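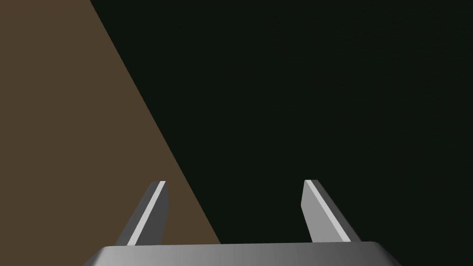

Two-finger parallel gripper in simulation, brown surface to the left.

Call for Participants: Working Alongside Automated Picking
Katene Work Systems Group, Prindton
Posted Apr 8, 2022

Katene is looking for warehouse employees to take part in a paid study of how picking and packing jobs change when part of the work moves to a robot cell. The study runs at the Trivonness distribution center in Prindton. Sessions begin in May.

Background

Trivonness employs 299 people on the floor across day and evening shifts. Small-parts picking is done by hand from shelf bins, with orders carried to a packing bench on carts. Under the current plan, 3 robot cells will take over single-item picks from the small-parts area. Multi-item orders, fragile goods and returns stay with the people who handle them today.

The pick routines are being developed in simulation before any equipment goes on the floor. Approach angle, finger spacing and grip force are set there first. What the simulation does not cover is the work around the cell: who clears a failed pick, who restocks the feed bins, how far a packer walks when the carts come from a different direction, and who decides that the cell should be stopped. The study is concerned with that work.

An earlier round at our Pollow site recorded 695 hand-offs between a cell and a human packer. The hand-off logs gave us timing but very little on workload. Packers reported more waiting and more bending than the timing suggested. The Trivonness study adds interviews and task diaries for this reason.

What participants do

Each participant completes the following over six weeks:

One intake interview, 45 minutes, covering present duties, training and shift pattern.

Four simulation review sessions, 90 minutes each. You watch simulated picks on a monitor, mark the points where you would expect trouble on the real floor, and explain your marks to a researcher. No computer skills are required beyond using a mouse.

Two bench sessions, two hours each, at a mock packing station. Items arrive on a timed conveyor at the pace planned for the cell. You pack them, clear jams and call stops. There is no robot arm at the bench in this phase.

A short task diary, filled in at the end of each shift. Most entries take five minutes. Paper and phone versions are available.

One closing interview, 60 minutes.

Who can take part

You are eligible if you are 18 or older, have worked at least six months in picking, packing, restocking or returns, and can attend sessions in Prindton. You do not have to be employed at Trivonness. Up to eight places are held for people from other warehouses, including people who have already worked next to automated equipment.

Shift leads may apply but will be placed in a separate group from the people they supervise.

Bench sessions involve standing and lifting up to 20 pounds. A seated version is available on request and counts the same toward payment. Sessions can be held in English or Spanish.

Payment and time

Participants who finish all parts receive $252. The amount is paid in two portions, half after the second simulation review and half after the closing interview. If you withdraw early you keep whatever has been paid and are paid for any session already attended in the current half. Trivonness employees may attend during scheduled hours at their normal wage, in addition to the study payment. Time swaps are arranged by the study office, so you do not need to find your own cover.

Privacy and employment

Katene keeps interview notes, diaries and session marks. Trivonness receives grouped results only. Names, badge numbers and shift times are removed before any results are shared. Individual speed and error figures from the bench sessions are not passed to any employer.

Taking part has no bearing on job assignment, and neither does declining. Trivonness has confirmed in writing that no floor position will be cut during the study period. Decisions after that period are outside the scope of the study, and the research staff cannot answer questions about them. Participants who want to raise such questions will be given the contact for the site's staffing office.

What the results are used for

Findings go to two places. The cell design team uses them to set cart routes, bin heights, stop-button positions and the rules for handling a failed pick. The training team uses them to write the duties for a new role, cell attendant, which will be posted internally before the cells go live. Draft duties will be shown to participants at the closing interview - comments are recorded and returned to the training team with the draft.

A plain-language report will be mailed to every participant and posted in the Trivonness break room.

How to apply

Ask for a sign-up form at the Trivonness front office or at the Katene reception desk in Prindton. Please give your present job, length of service, usual shift and preferred language. Do not include your employee number.

Melati Govindasamy schedules all sessions and will call applicants to go over the consent form. Questions about method, data storage or the Pollow round should be directed to Homa Kordestani, study lead. Both can be reached through the Katene reception desk.

Applications are reviewed in the order received until all places are filled. Applicants not placed in this round may ask to be kept on the list for the follow-up study, which will be run with the cells in operation.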